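Print this page | E-mail to a friend

The arm that wouldn't let go of the button

I'd been in the Stonemthorpe workshop for all of ten minutes when the arm stopped dead and everyone groaned (me included, and I'd no idea what I was groaning at). The job sounds so easy! There's a red tray by a sink, three fat push buttons on it, and the robot, which they call Desto, has to find the right one and press it. Then it has to come back up again, and that's where the trouble starts.

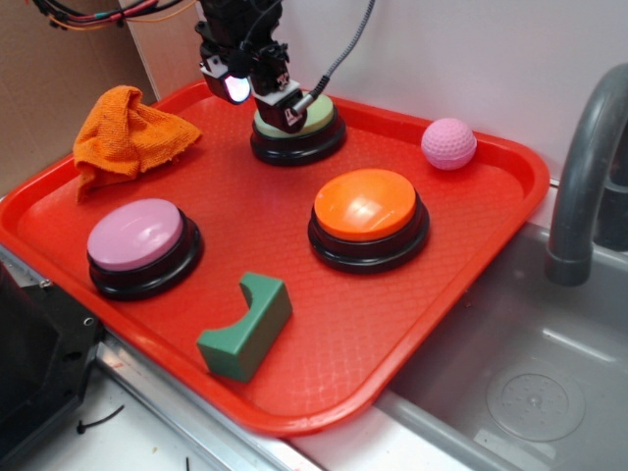 Trostow Robotics, Bench Testing Team

Maite Cordero had the fault log open before I'd got my coat off. Out of 2960 presses, 82 had ended in what she calls a lean: the finger goes down, the signal that says "pressed" turns up late, and the arm carries on pushing until the force limit trips. The limit is set at 50 newtons, so you wouldn't lose a hand, but I still kept mine in my pockets.

They'd blamed the green button first, then the software, then each other. My money was on the cable, mostly so I'd have something to say.
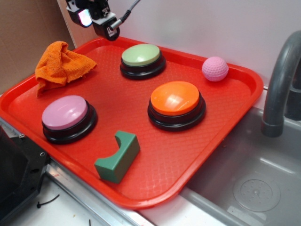 Severino Arrieta thinks the buttons are a distraction. A late signal will always happen somewhere, he told me, and the arm ought to give up by itself after 2 seconds without waiting for anyone's permission. He wants that timer in before another press is logged. Maite wants the cause first, and they were still at it when I went for my train.

Contact the magazine | Copyright Sepúlveda Press | Back to top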